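おままごと道具、ついに整理しました

気がつけば我が家のリビング、おままごとの野菜に占領されてまして…。ソファの下からナス、洗濯物の中からトマト、先週なんて玄関の靴の中に玉ねぎが入ってました。踏むと地味に痛いんですよね、あれ！

というわけで2019年8月24日、暑くて外に出る気にもなれないし、思いきって全部ひっぱり出して仕分けすることに。

床に広げてみたら、野菜と果物だけで89個。えっ、そんなにあった？　3月に引っ越してきたときは小さい箱ひとつだったはずなのに。ばあばが来るたびに増えている気がします（ありがたいんですけどね）。

割れていたり、マジックテープがはがれていたりしたものは、ごめんねと言いながらさようなら。それから、よく遊ぶものだけ20個選んで「一軍」にしました。娘の審査はなかなか厳しくて、レモンは落選、なぜかピーマンは合格。本物は食べないくせに！

残りは押し入れで待機です。月が変わったら少しずつ入れ替えるつもり。

で、悩んだのが入れもの。最初はフタつきのプラケースを使っていたんですが、うちの子、フタがあると開けない・閉めない・片付けないの三拍子で。フタなしの浅いカゴにしたら、ぽいぽい放りこめるのが楽しいらしく、自分から片付けるようになりました。Kokanceという雑貨屋さんの閉店セールで買ったカゴも、これでようやく出番です。

お皿は重ねて棚の下の段、トレイはその横に立てかけておくだけ。「ごはんですよー」のときに、まずお皿、つぎにカゴ、と自分で運んできてくれます。配膳が終わるまで座って待たされるのは毎回わたしなんですけど（笑）

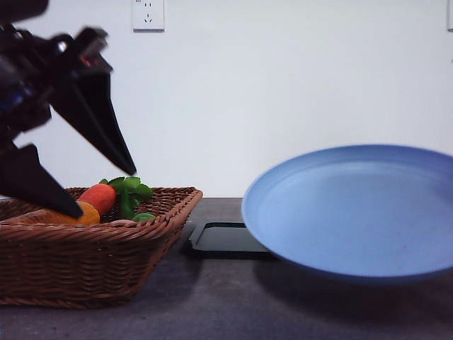 おもちゃ収納部　Evimari支部

編んだカゴににんじん、そのとなりに水色の大きなお皿。にんじんは緑の葉っぱつきがいいですよ〜。カゴのふちから葉っぱがぴょんと出ているだけで、八百屋さんみたいな気分になれます。お皿は大きめが断然おすすめ。小さいお皿だと、すぐ野菜がころころ落ちて、結局またソファの下行きなので…。

黒いトレイもひとつあると便利です。お皿をのせたり、レストランごっこのお盆にしたり。うちではたまに「駐車場」にもなっています。

次はぬいぐるみ。こちらは数えるのがこわいので、もう少し涼しくなってからにします。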